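로봇이 내 방 좀 치워 주면 안 될까?

안녕! 나는 어린이 과학 글을 쓰는 류소율이야. 토요일 아침 아홉 시, 엄마가 방문을 열고 "방 좀 치워!" 하실 때 이런 생각 해 본 적 있지? '아, 로봇이 대신 해 주면 얼마나 좋을까!' 나는 어른인데도 매주 해(우리 집 설거지통을 보면 너희도 이해할걸).

그래서 지난 5월에 '타두라'라는 작은 연구실에 놀러 갔어. 집안일이랑 가게 일을 로봇에게 가르치는 곳이야. 나를 맞아 준 분은 전금옥 연구원님인데, 내가 인사도 제대로 하기 전에 물어봤지 뭐야. "로봇이 이제 빨래 갤 줄 알아요?"

연구원님이 웃으면서 대답하셨어. "개긴 개요. 그런데 수건만요. 그것도 제가 반듯하게 펴 놓아야 해요."

수건 한 장 개는 데 얼마나 걸리나 시계를 봤더니 90초쯤 걸리더라고. 너희가 하면 금방 끝날 일이잖아! 로봇은 집었다가, 멈췄다가, 다시 집었다가... 보는 내가 다 답답해서 손이 막 나갈 뻔했어.

그럼 로봇은 왜 이렇게 느릴까? 힘이 없어서? 아니야, 무거운 상자를 번쩍번쩍 드는 로봇도 많아. 어려운 건 '보는 것'이랑 '만지는 것'이야. 우리는 양말이 뒤집혀 있어도, 이불 밑에 반쯤 숨어 있어도 "어, 양말이다!" 하고 알아봐. 하지만 로봇은 카메라에 들어온 색깔과 밝기를 가지고 그게 무엇인지 알아내야 해. 손목에 카메라를 단 로봇도 있는데, 그 카메라로 본 세상은 가끔 이래.

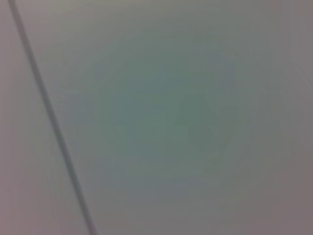

로봇 손목의 작은 카메라로 본 모습. 비스듬한 저 진한 회색 선은 무엇일까?

막대기 같기도 하고, 전선 같기도 하고, 무언가의 가장자리 같기도 하지? 나도 한참 들여다봤는데 모르겠더라. 가운데는 초록빛이 살짝 도는 회색이고, 전부 뿌옇기만 해. 눈을 손바닥에 바짝 대 봐. 손금이 흐릿해서 잘 안 보이지? 카메라도 초점이 맞지 않으면 이렇게 흐릿해져. 너희라면 고개를 뒤로 쓱 빼서 다시 볼 텐데, 로봇한테는 그것도 하나하나 가르쳐야 한대. '잘 안 보이면 조금 물러나서 다시 봐!' 하고 말이야.

가르치는 방법은 연습, 또 연습이야. 연구실에서는 '소'라는 로봇에게 컵을 집어 선반에 올리는 일을 3000번이나 시켰대. (이름은 소지만 음매 하고 울지는 않아!) 그렇게 연습하고 나니까 컵은 제법 잘 집는데, 손잡이가 2개 달린 컵을 주면 또 헷갈려서 멈춘다는 거야. 너희는 처음 보는 컵이라도 그냥 집어서 물을 마시잖아. 사람 손이랑 머리가 얼마나 대단한지 알겠지?

가게 일은 어떨까? 똑같은 상자를 똑같은 자리로 옮기는 일이라면 로봇도 꽤 잘해. 물건이 늘 같은 곳에 있으니까 덜 헷갈리거든. 그런데 손님이 과자 봉지를 엉뚱한 칸에 쏙 꽂아 놓고 가면 이야기가 달라져. 봉지는 누르면 찌그러지고 반짝반짝 빛도 나서, 잡기도 어렵고 보기도 어려워. 전금옥 연구원님은 집이 가게보다 더 어렵다고 하셨어. 집은 날마다 어질러지는 모양이 다르니까!

나는 마지막으로 제일 궁금한 걸 물어봤어. "그럼 언제쯤 제 방을 치워 줄 수 있어요?"

"글쎄요, 바닥에 있는 물건을 상자에 담는 것까지는 그보다 빨리 될 것 같은데, 방 전체는 저도 날짜를 못 말하겠네요."

그러니까 지금은 조금씩 할 줄 아는 정도야. 바닥을 돌아다니며 먼지를 빨아들이는 청소 로봇은 벌써 있는 집도 많지? 그런데 그 친구도 바닥에 양말이 있으면 걸려서 쩔쩔매곤 하니까, 양말은 우리가 먼저 주워 줘야 해.

집에서 해 보기
친구와 둘이서 해 봐. 한 사람은 로봇이 되어 눈을 감고, 한 사람은 말로만 시켜서 수건을 반으로 접게 하는 거야. "오른손을 앞으로 조금!", "이제 집어!" 이런 식으로 말이야. 나는 조카랑 해 봤는데 수건이 김밥처럼 돌돌 말려 버렸어. 너희 수건은 어떤 모양이 됐는지 그림으로 그려 보내 줘!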